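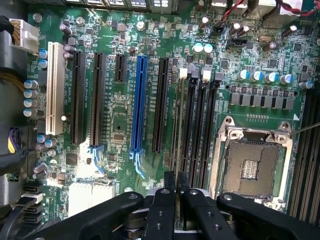
Slide 1. Start with the slots, because most intake errors at the Drollbridge bench begin there. People identify a board by its CPU socket and then guess the rest. Ask the room to read the expansion area from left to right instead. The white one at the far left is PCI. The long black ones are PCIe, the short black one is also PCIe, and the blue one is the x16. Color is a convenience and varies by maker, so the entry on the intake sheet comes from the printing next to the slot. That printing is small. Bring a loupe.

Slide 2. Sockets before slots in handling, slots before sockets in recording. An open socket with its contacts exposed is the one part of the board we can't repair at bench level. Rules as they stand in the Kosta procedure, section 3:
- No tool crosses the socket while the retention frame is uncovered.
- The cap goes on as soon as the processor is out. If there is no cap, note it on the sheet and fit one from stock.
- Inspect contacts under side light. Overhead light hides a bent one.

Pause here for questions on caps. There are always some.

Slide 3. Memory. Write down slot position before pulling anything. The latch colors mark pairs on many boards, but the pairing order differs, and the manual decides. A module that tests bad in one slot gets tested in a second slot before it is scrapped. In the Woldemariam batch we logged 733 modules and set aside 301 for retest under this rule. Leave the number up for a moment and move on.

Slide 4. Working position. The case goes on its side with the panel off and the board facing up. Standing the tower upright saves bench space and costs time at every connector.
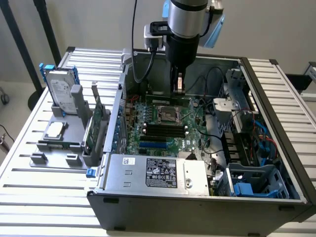

Tower on its side, panel off, CPU socket empty, power supply along the front.

Point out the label on the power supply. It faces up in this position, so the rating can be copied without pulling the unit. Barcode stickers are recorded separately from the rating label. Do not merge the two fields.

Drive hardware is on the right in this layout. Carriers are logged with the case and not with the drives. We lost track of carriers for most of March by doing it the other way.

Slide 5. Sheet layout. The Grurkix form has one line per slot, including empty ones. A blank line means not checked. Write "empty" if it is empty. The old form stored this as free text, and 2000 records had to be read by hand when we moved over.

Slide 6. Remaining items, if time allows: screw trays, chassis feet, where to put blanking plates. Skip to the form demo if it is past 3:00.

Handout is the blank form, double-sided. Collect loupes at the door.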